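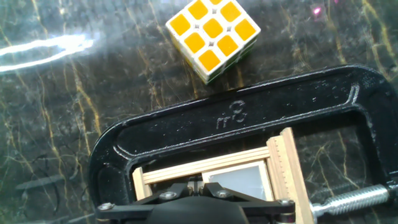

Most grasp planners treat a missing depth reading as a nuisance to be filled in before the real work starts. Plarari, the motion planning layer developed at Gollavel, keeps the gaps and passes them downstream as data. The difference matters most on surfaces like polished dark marble, where a band of glare can sit a short distance from the parts the arm has to work around. A small wood frame held in a black C-clamp adds two more problems, a gray translucent panel that depth sensors read poorly and a bright threaded screw that throws highlights as the wrist moves. A filled-in depth map makes all of this look solid and complete. The planner then trusts it.

The usual repair is a hole-filling filter. It looks at the valid pixels around a gap and spreads their values inward. For a missing patch in the middle of a cardboard box the result is fine. For a pane set back from the wood around it, the filter invents a flat surface level with the strips. For a glare band on stone it can invent a shallow bump, and a cautious planner will route the arm around it.

Plarari replaces the filter with three labels per voxel: occupied, free and unobserved. The labels are old and well known in mapping for mobile robots. Arms have been slower to adopt them, mainly for cost. A wrist camera moves constantly, the map must be updated at every view, and the collision checker has to query three states where it used to query two. In Gollavel's current build a full update takes 185 milliseconds on the cell computer. That is too slow for closed-loop control and acceptable between motion segments, so the map is refreshed only when the arm has stopped or slowed below a set speed.

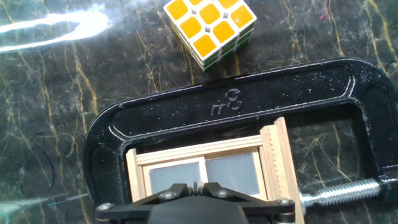 Text by Tài Hồ
Published 3 July 2018
Section: Software and Control

The test task used during this work is an approach to a small clamped assembly. With the fingertips just under the divider between two gray panes, the gripper body itself hides the lower part of the wood frame and of the clamp. Everything behind the black linkage is unobserved from that pose. A two-state map has to call it something, and most call it free.

Plarari handles this with a self-filter and a memory. The self-filter projects the gripper model into the camera view and masks out the pixels it covers. The memory holds the last valid label for each masked voxel, with a confidence value that decays with time and with arm travel. When the confidence drops under a threshold, the voxel goes back to unobserved and the planner must either look again or slow down. Both options are costed in the same units as path length, which lets the optimizer choose between them without a separate rule.

The weights took most of the tuning. Set the cost of unobserved space too high and the arm spends its time backing off to look. Set it too low and the system behaves like the filter it replaced. The values now in use came from some 2,000 logged approaches replayed offline, with the map rebuilt from raw frames each time. Replay was possible only because the raw depth frames had been kept. An earlier logging tool stored the filtered map alone, and those logs had to be discarded.

Reflections are treated separately. A highlight on a polished surface shifts across it as the camera moves, while a real object stays put. The Flernus module compares 2 wrist views taken from slightly different poses and tests whether a bright region is fixed in the world. If it is not, its depth values are dropped and the voxels are marked unobserved. The test is cheap. It fails when the camera motion between views is too small, and Flernus then returns no answer, a case the first version of the planner read as a pass. The bug was found by Đỗ, a contract group that writes the regression suite, and fixed by making the return value explicit.

Thin parts remain the weak point. At a voxel size of 5 mm, a narrow wood strip fills one cell or straddles two, depending on where the grid happens to fall. A strip with fine tick marks standing against the tip of a clamp screw merges with the screw in the map. For collision checking the merge is harmless. For picking the strip it is useless, and the grasp stage works from the color image there instead. A finer grid near the fingertips is on the schedule for October. It will need a second map with its own update loop — and a decision about which map wins where they disagree.

Calibration error has been left out of the cost model for now. The wrist camera offset is treated as exact, and a bad offset smears every surface the arm sees from more than one side. The present workaround is a startup check against a printed target. The check refuses to release the arm if the error is over the limit, and the operator has to recalibrate before the cell will run.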